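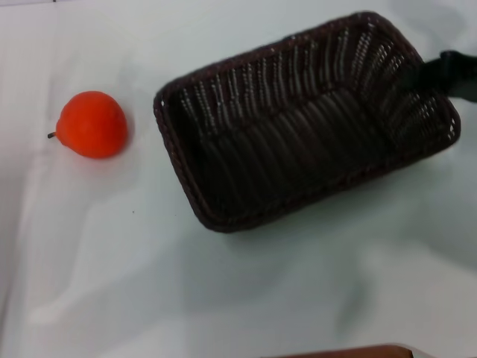

Setting a fruit basket on a cloth-covered table

A basket of fruit on a cloth is a simple table arrangement, and most of the trouble people have with it comes from the order in which they do things. The cloth goes down first, the basket second and the fruit last. The steps below cover a rectangular woven basket on a plain white cloth, with real or artificial fruit. The same method works for an oval basket, with one change noted under step 3.

What you need

One plain white tablecloth, large enough to hang over all four sides
One rectangular wicker basket in a dark color
Fruit, real or artificial
A soft dry brush (a clean paintbrush will do)
A liner for the basket, if the fruit is real
A tape measure

Step 1. Check the basket

Turn the basket upside down and run a hand over the base. Loose strand ends will catch on cloth and pull threads. Trim any that stick out with nail scissors, cutting flush with the weave. Do not pull them. A pulled strand opens a gap further along.

Brush the weave in the direction of the strands, then across it. Dust collects under a braided rim, so tilt the basket and brush there from the inside. Dark wicker hides dust in the weave and drops it on the cloth later.

If the basket has been stored somewhere damp, let it stand in a dry room overnight before it goes on white fabric. Some dark stains transfer when the wicker is moist. To test, press a damp white rag against the base and hold it for a minute. If color comes off, put a liner under the basket as well as in it.

Step 2. Lay the cloth

Measure the table and add the drop twice to each dimension. For a table 47 inches long with a drop of 5 inches, the cloth needs to be 57 inches in that direction.

Lay the cloth folded along the center line of the table and open it toward each side. Smooth from the center outward with flat hands. Sharp fold lines should be pressed out. Soft wrinkles and shallow folds can stay – on a plain white surface they give some variation in tone, and a cloth pulled fully flat tends to creep back as soon as something is moved on it.

White cloth takes on the color of the light in the room. In shade or near a window it can read as bluish gray. If that looks too cold with the other things on the table, change the lamp before changing the cloth.

Step 3. Place the basket

Lower the basket straight down. Sliding it drags the cloth into ridges that run ahead of the base and are hard to remove without lifting everything again.

Set it at an angle to the table edges. A rectangular basket placed square to the table shows every small error in alignment, while one on a clear diagonal does not. The angle should be large enough to look intended. An oval basket can go parallel to the long side of the table.

The basket does not have to be in the middle. With a large basket and only a few pieces of fruit, placing it to one side leaves an area of open cloth that can be used in step 5.

Step 4. Fill the basket

Put the largest fruit in first, against the long sides, and work toward the center. Keep the top of the fruit close to the level of the rim at the ends and a little above it in the middle. Pears go in on their sides with the stems pointing outward, so the stems do not mark the fruit next to them.

Real pears should be firm when they go in. Leave small gaps between them and turn them once a day. Ripe pears bruise under their own weight and should not be stacked more than 2 deep.

Artificial fruit is lighter and moves when the table is bumped. A folded napkin in the bottom of the basket is enough to hold it.

Step 5. Place a single fruit on the cloth

One piece outside the basket is enough. Choose a strong color. Orange-red works well against white cloth and dark brown wicker, and a smooth, matte surface contrasts with the texture of the weave.

Leave a clear gap between the fruit and the basket. If the two touch, the fruit looks as if it fell out. A gap of up to 5 inches suits most small tables. Lay a pear on its side with the stem pointing away from the basket.

Saturated colors tint white fabric next to them. A red fruit gives a faint pink cast on the cloth near its base, which is reflected light and not a stain. Lift the fruit to check. If the pink stays, treat it as dye transfer and wash the cloth before the mark sets.

Step 6. Final adjustments

Stand where people will enter the room and look at the table from there. Correct the angle of the basket first, lifting it each time, and the position of the single fruit second. Smooth the cloth last, and only where a fold runs under the fruit and makes it roll.

Care

Shake the cloth outdoors before washing. Wash white cotton separately and hang it while still damp.

Wipe artificial fruit with a cloth wrung out in lukewarm water. Painted stems should be dusted only.

Store the basket empty, with nothing on top of it. A braided rim flattens under weight and does not recover its shape.

Notes

Morag Mowat recommends tying the napkin in the bottom of the basket to the weave with white cotton thread, two stitches per end. This is useful on a table that gets moved.

Last revised 2022-09-06. Measurements checked by Yến Lương.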